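Plirbridge has been renting out its laundry arm kit since May, and the woman who runs the service side says most calls start with the same question. "They want to know if it can open a dryer," she said. "So we talk about doors first."
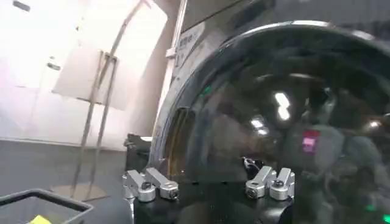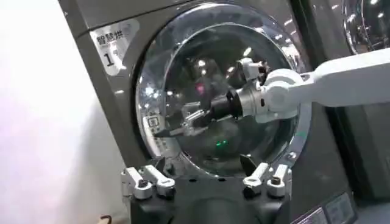

The hard part is glare. "A glass door throws back every light in the room," she said. "The wrist camera has to cope with that."

The kit rents for 89 dollars a day, with a 2-day minimum. Setup takes some 20 minutes – longer in a tight room. Kimell handles repairs. Folding is not included, and she has no plans to add it this year.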